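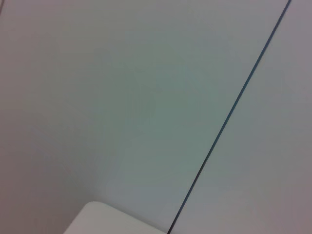
Orkedstead has released version 5 of Perka, its planning and perception package for two-armed tabletop robots. The update replaces the segmentation stage, changes how the planner handles missing depth readings and adds a replay tool for wrist camera streams.

The main change concerns pale, featureless backgrounds. Earlier versions estimated the support plane from stereo depth alone, and on matt white surfaces the estimate drifted whenever the wrist camera had little texture to match. Perka now fits the plane from the head camera first and passes it to the wrist stage as a prior. Straight panel joints, which the old edge detector often returned as object outlines, are classed as background if they continue past the edge of the workspace mask.

"A long thin line with the same colour on both sides used to cost us a replan," said Inmaculada Alcaraz, who leads perception work on the package. "The segmenter would propose two objects, the planner would ask for a grasp on each, and both requests would fail the width check. Now they are dropped before they get that far."

The regression set for the release holds 528 recorded episodes, of which 56 were added after the previous version shipped. Each is replayed without hardware, and the planner's output is compared with a stored reference. A full run takes up to 400 minutes on a single workstation.

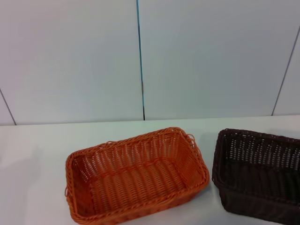

Open weave remains the hardest case for the new segmenter. Depth returns pass through the gaps and land on whatever lies behind, so a container wall can appear as a scatter of unconnected points. Perka 5 closes these gaps by fitting a rim curve first and treating everything directly beneath it as solid. With woven baskets such as the orange and dark brown pair, the thick braided rim gives the fit a continuous edge to follow, while the walls let small patches of the light background through. The dark one poses a second problem: its shaded interior gives little contrast, and the floor height is taken from the table plane instead of being measured.

Eusebio Lorente, who maintains the planner, said the rim fit has a known limit. Where a container runs out of view, the curve is left open and the planner will not propose a placement beyond the last observed point. It requests another head view instead — a slower choice, but one that can be checked in the log.

The replay tool, called Calvo, steps through both camera streams on a shared clock and shows the plane estimate, rim curve and rejected grasps for each step. Configuration files from the previous version will load, although the depth threshold has been renamed and the old name produces a warning.

Perka 5 is available to existing licence holders now. A maintenance update covering small loop handles, which the rim fit currently discards as noise, is planned for August.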